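Home | Kitchen | Laundry | Sewing Corner | Workshop | Ask Us

Tablecloths and Table Coverings: Everything I've Learned from Too Many Spills

Apr 8, 2021, by Muchen Wei

If you'd told me ten years ago that I would get this excited about tablecloths I'd have laughed, but I love them! A cloth changes a room in half a minute, it hides a scratched top, it keeps the noise of plates down, and a good one will see you through decades of birthdays. My own cupboard has got rather out of hand (two shelves, plus the bag under the stairs), so I've had plenty of practice at washing, mending, storing and rescuing them.

Measuring up

Get the tape out before you shop. Measure the length and width of the top, decide how much you want hanging over the side, then double that and add it to both measurements. For everyday meals I like a short drop that stops well above your lap. For Christmas I go longer, because it looks lovely and everyone sits still for once.

Round tables are easier still: measure straight across the middle and add twice the drop. If you're hemming your own, allow a bit more for the hem and a bit more again for shrinkage. Wash cotton before you cut it. I skipped that once with a gorgeous mustard cotton and ended up with a very smart tray cloth.

Colour is where you can really let go. Plain strong colours are brilliant on a working table, where you're cutting out, wrapping parcels or sorting buttons. Pins and small screws show up beautifully, and you can pull the whole thing off and shake it outside when you've finished. 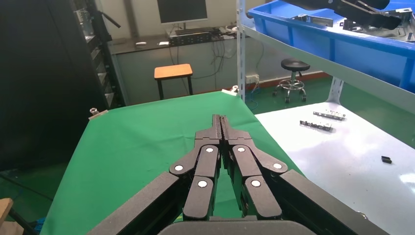 Getting stains out

Speed matters more than any product. Blot first with a clean dry cloth, working from the outside in, and don't rub!

Red wine: blot, then cold water, then blot again. Soak in cold water with a little washing liquid before it goes in the machine.

Candle wax: let it set hard, lift off what you can with a blunt knife, then lay brown paper over and under the mark and press with a warm iron. Keep moving to a clean bit of paper until no more comes up.

Gravy and butter: washing-up liquid, straight on, left for a quarter of an hour. Then wash as warm as the label allows.

Beetroot: slice of white bread, soaked in water, laid on the stain. My friend Tirta Menon swears by it and I was very rude about the idea until I tried it. It lifted nearly all of the pink, and an ordinary wash did the rest.

Turmeric: wash it, then dry it in bright sun. It may take a few goes. Test coloured cloths on a corner first as the sun will fade them too.

Check every mark has gone before you tumble dry or iron, as heat can set what's left.

Stopping the slide

A slippery cloth on a polished top is a nuisance, especially with children tugging at it. An old flannelette sheet underneath works wonders, cut to the size of the table top so it doesn't peep out. It softens the edges and protects the wood as well. Rubbery mesh is grippier, but lift it now and then, as some kinds can mark varnish if they're left for months.

I also like two layers for messy jobs. Keep your nice cloth on, throw a smaller one across it at an angle, and you only need to wash the top one.
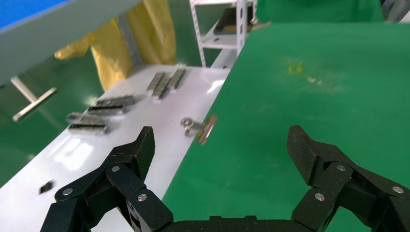
For the garden you'll want weights. Sew a big washer into each corner inside a scrap of fabric, or clip on curtain weights and take them off before washing. Clothes pegs do the job too if you don't mind how they look, and at a barbecue who does?

Ironing and putting away

Iron cotton and linen while they're still slightly damp. Start in the middle and roll the finished part over a chair back with a clean towel on it, so you're not creasing one end while you press the other. Dark colours go face down or they'll turn shiny.

Folding leaves sharp lines, so I roll my best ones round a cardboard tube (fabric shops often give these away if you ask nicely). The everyday ones get folded in a different place each time. Don't starch anything you're storing for long, and do pin a paper label on the outside with the table size on it. Come November, when I'm hunting for the big one that fits with both leaves up, I'm always so pleased I did!

Next time: napkins from old shirts, including the easiest mitred corner I've ever come across.

Shares 324 | Comments 13

Contact | © 2021 Emberg Home Tips | Back to top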